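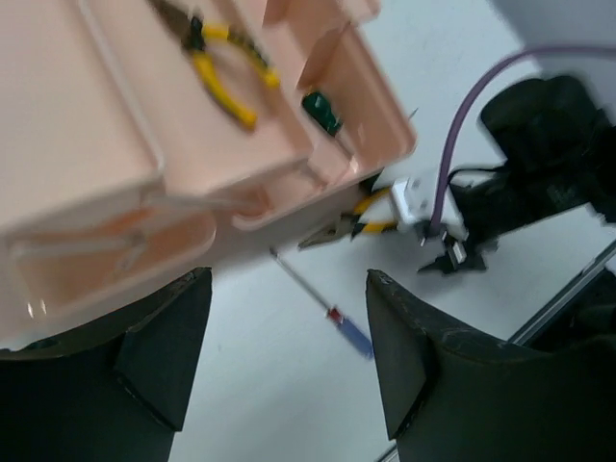 Bench Skills 1: Hand Tools and Small Parts
Unit 2 handout: Sorting, storing and returning tools

Prepared by Saskia Hoani. Last revised 02/06/2022.

Read before the second practical. Bring a pencil and your unit booklet.

1. What this unit covers

Unit 1 dealt with naming the common hand tools and choosing between them. This unit deals with where they go when they are not in your hand. You will set up a divided organiser for a small bench kit, work from it for one full task, and put it back in the state you found it. The organiser is assessed along with the task.

Most of the time lost at a bench is lost looking for things. Students tend to think of tidying as something done in the last five minutes. In this course it is part of the job and it is marked that way.

2. Terms

Organiser: an open tray or box with fixed walls dividing it into compartments. It has no lid. A box with a lid is called a case in these notes.

Compartment: one walled space in the organiser. Compartments come in different sizes and the sizes matter (section 4).

Divider: the wall between two compartments.

Home: the compartment a tool belongs to. Each tool has one home. A compartment can be home to more than one tool if they are the same type.

Stray: a tool lying in a compartment that is not its home, or on the bench when it is not in use.

3. Types of organiser

You will come across three types in the workshop.

Moulded plastic trays. Light, easy to wipe out, and the corners are usually rounded so grit doesn't pack into them. The walls don't move, so you fit the tools to the tray. Pale colours are easier to work from than dark ones. A black-handled tool in a black tray is hard to pick out, and the same goes for small screws.

Steel trays with loose dividers. Heavier, and the dividers can be shifted along slots. Good for a bench that doesn't change much. The dividers rattle and the edges can mark soft handles.

Foam inserts. Each tool has a cut-out in its own shape. A missing tool shows up straight away, but the foam can't be altered for a new kit and it soaks up oil. We don't use foam in this unit.

The Penner trays in the tall cupboard are for the electronics group. Please leave them there. The Follach trays on the lower shelf are yours to use.

4. Matching the tool to the compartment

Start with the largest tool and the largest compartment. Pliers are usually the awkward item in a small kit. The handles spread, and a pair that sits neatly when closed will take up a good deal more width when it springs open. If the compartment is not long enough to lay them straight, lay them on the diagonal with the jaws in one corner. Keep the handles below the top of the walls if you can. A handle that sticks up over a divider will catch a sleeve.

Narrow compartments suit single-shaft tools such as screwdrivers, picks and small files. Put them in with all the handles at the same end. If a short tool slides down against the wall and drops out of view behind the divider, the compartment is too deep for it and it needs a different home.

Wide, shallow compartments are for things used by the handful: clips, cable ties, offcuts of sleeving. Translucent walls help here, as you can tell from the side whether a compartment is nearly empty. Don't rely on this for anything small and clear.

Don't mix cutting tools with anything you reach for without looking. Side cutters and knives get a compartment to themselves.

5. Handle colour

Bright handles are useful for finding a tool quickly, and striped or banded handles stand out even when half covered. Colour is not a reliable guide to what a tool is for. One maker's green screwdriver is a cross-head and another's is a flat blade. Read the tip or the marking on the shaft.

Within one kit you can add your own colour code with tape. If you do this, write the code on a card and keep the card with the tray. Ferhat Ersoy has the tape. Take one strip per tool and wrap it near the end of the handle, clear of the grip.

Insulated handles must not be taped. Tape hides cracks and cuts in the insulation.

6. Placing the organiser on the bench

Use the side of your working hand. The tray should be close enough that you can reach the far compartments without leaning, and far enough back that your elbow clears the front lip.

Keep the whole base on the bench. The clear working area in front of you should be at least 12 inches deep.

White bench tops show dropped parts well but they also throw back a lot of light, and glossy trays do the same. If glare along the divider edges is bothering you, turn the lamp away and try again before you move the tray.

7. Practical task

Work in pairs. One person sets up, the other works, then swap.

a) Collect an empty tray and a mixed kit from Rhys Bolger at the store counter. Sign for both.
b) Lay the whole kit out on the bench and check it against the kit list.
c) Choose a home for each tool. Sketch the tray from above in your booklet and label the compartments.
d) Load the tray.
e) Your partner carries out the wiring task on page 2 of the booklet, taking tools only from the tray and returning each one before picking up the next.
f) Record any strays at the end.
g) Change the layout if you need to, draw the new version beside the first one, and swap roles.

Leave your first sketch in the booklet even if the layout was poor. Marks are given for the changes you made and how you explain them.

8. Cleaning and return

Empty the tray completely. Tip out loose bits over the bin, then wipe the compartments with a damp cloth and dry them, including the corners. No solvent on plastic trays. It clouds the surface and can crack thin walls.

Wipe plier jaws and put one drop of oil on the pivot. Close them before they go back in.

Report damage to Rhys when you return the kit. A split divider goes on the repair sheet, whatever the size of the split.

9. For your booklet

Write half a page on the layout you finished with. Say which tool was hardest to place and what you did about it. If you and your partner use different hands, note what had to change when you swapped.

Booklets go to Josefien Cuypers. Repeat practicals run in September, and Randa Semaan keeps the list for those.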